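2018-10-10

Notebook, sound bench, Onholm workshop

Third day on the hum in the Kudon preamp. I write down everything in order, because in September I trusted my memory with the Panasiuk unit and had to repeat half of the work.

Starting state: channel one is clean, channel two has a hum which goes up with the gain knob. With the input shorted the hum is still there, so it does not come from the cable or from the microphone. I changed the two small capacitors near the input yesterday and it made no difference at all. I leave the new ones in, they are better than the old ones anyway.

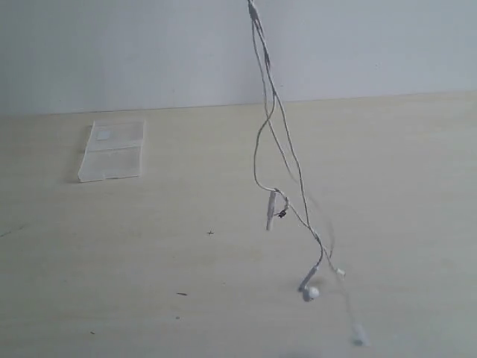 The ground wire of channel two was my first suspect today. On the drawing it goes straight to the star point, but in the box it goes first to the chassis screw beside the transformer and only then to the star point. It is a long wire and it makes a loop, and a loop near a transformer will pick up something. I had the same shape in front of me in the white earphones: the cables run close together at the top, then one strand bows out to the left and comes back to the others lower down. The open space inside such a bow is what I want to be rid of. In the preamp I twisted the ground wire together with the signal wire as far as it would go and fixed it with two ties. Hum at full gain went down, I could hear it immediately, but it is not gone.

Measured after this, same settings as yesterday:

- channel one, full gain: no hum I can hear, only hiss
- channel two, full gain: hum lower than before, still clear in quiet passages
- channel two, gain at half: hum just under the hiss

Then I made the mistake of moving two things at the same time. I turned the transformer a quarter turn on its mounting and also moved the ground wire from the chassis screw to the star point, as on the drawing. The hum became very small. Now I do not know which of the two did it. I put the transformer back in the old position and the hum stayed small, so it was the wire. But please, one change at a time, also when it is late.
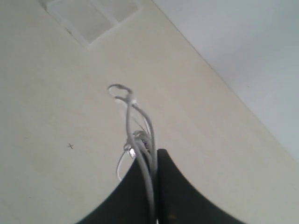
With the wire in the correct place the channel is almost as quiet as the other one. What is left is a thin buzz, higher than the hum, and it comes and goes. I think this is a different fault. It changes when I press on the board near the rectifier, so I suspect a cracked solder joint. I looked with the magnifier and found one joint that is dull and has a ring around the pin. Did not touch it yet, the iron was already cold and I want to do it with fresh eyes.

Parts: the replacement filter capacitor from Dreltadine came in the morning. It is the right value, but the legs are wider apart than the holes. It can be mounted if the legs are bent carefully, though I do not like how it would stand on the board. I will ask if they have the narrow type before I decide. The 600 ohm resistors for the test load are used up, only 4 were in the drawer and I have burned one of them by my own fault (left it across the wrong terminals during lunch).

Work sheet for this repair is number 201. I wrote the ground wire correction on it in red, with a small sketch, so that whoever opens the box next time does not put it back on the chassis screw.

For tomorrow:

1. Resolder the dull joint at the rectifier, listen again, write down the result before doing anything else.
2. Check the other joints in the same row, they all got the same heat for years.
3. Order resistors. Also ties, the short ones.
4. Run the preamp with the lid closed until it is warm through, then listen to both channels. With the lid open it is always a little different.
5. Return the long screwdriver to the other bench. It has been here since September.

One question for anybody who reads this: is the drawing we have for the Kudon the latest version? Mine has a pencil note near the power supply which says only "see 80" and I cannot find what 80 is. It is not a page and it is not a part number in the list.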